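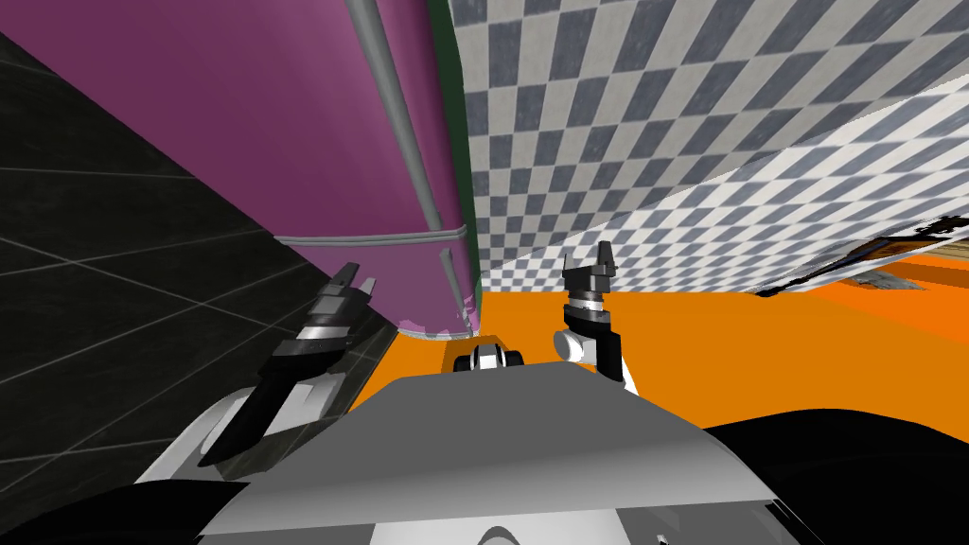 Fig. 1. Both grippers in the simulated room, looking out over the top plate of the robot body.

Week 3 handout: trying out the Kidura simulation kit
Kernesbridge campus, Intro to Service Robotics
Notes by Kittipong Ruangrit, May 4, 2021

What the kit is
Kidura is a practice package for two-armed mobile robots. You get a simulator, a set of ready-made rooms and a short library of commands in Python. We have 37 student seats until September and I'd love to see all of them used. I spent the break working through it and had a great time (my marking suffered).

Getting started
Install from the course page, not from the old Clondale link in last year's notes. The download is 700 MB. Open the launcher, choose Rooms, then load the one with the orange floor and the checkered wall. It has strong flat colours, so you can tell at a glance which surface you're looking at, even on a small laptop screen.

What I like
The viewpoint! You look out past the robot's own arms, with the left gripper on one side and the right gripper on the other, and you very quickly get a feel for how much of your view the hardware takes up. In Fig. 1 it fills the lower half. Students who learned on the overhead view in Wei will find this a big change, and a good one.

The commands are also pleasantly short. My first two-arm program came to 211 lines in Wei and I rewrote it in Kidura in one evening.

What needs work
Geometry can look rough. Near the right edge of Fig. 1 there's a cluster of jagged, broken-looking shapes, and a small pale patch at the foot of the big magenta unit may be a rendering artifact. Write down anything like this in your lab book, with the room name and the arm positions. The manual runs to 508 pages and the index is poor, so search the PDF instead.

For the lab
1. Load the room and save one view with both grippers visible.
2. Turn the right gripper so its fingers point straight up.
3. Tilt the left gripper up and to the right. Note which parts of the wall and floor you lose sight of.
4. Repeat with the arms lowered and compare.

Bring your saved views to the tutorial. Chapter 4 of the manual covers wrist joints and is worth reading first.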